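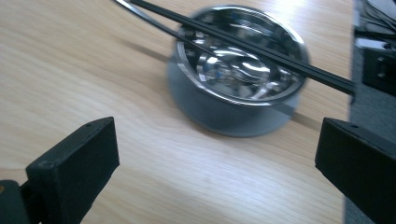
Issue 49 | At the Table

One bowl, one pair of chopsticks

I've eaten lunch out of the same stainless steel bowl for most of this year, and I'm not even a little bit bored of it. Mine came from Palumbo, the kitchen shop near the Culano markets, where I'd gone in for a colander (didn't get the colander). It's round and fairly short in the side, with a rolled rim that catches every bit of light in the kitchen, and the inside is so shiny you can watch the ceiling light wobble about in your soup.

The black chopsticks were a later obsession! I wanted square ones, because round ones kept rolling off the bench and under the fridge, and these stay put when I rest them across the rim while I go hunting for the chilli oil. They're long, too, so there's plenty of overhang on a bowl this size.

Tuesday is noodle day at my place. I boil 500 grams of noodles, which does dinner for everyone and my lunch the day after, then toss mine with sesame oil, soy, grated ginger and whatever's left in the crisper. Cucumber if I'm organised, limp spring onions if I'm not. A 235 ml jar of dressing lasts me three bowls, maybe four when I'm behaving.

One warning for fellow steel converts: hot soup makes for a hot bowl, so grab a tea towel before you carry it anywhere. I also keep a cork mat on the table, as ours is pale timber and shows every mark. I've promised to stop blaming the kids for the ring near the window end.

Next issue I'm off to Galura for the dumpling weekend, and yes, the bowl's coming with me.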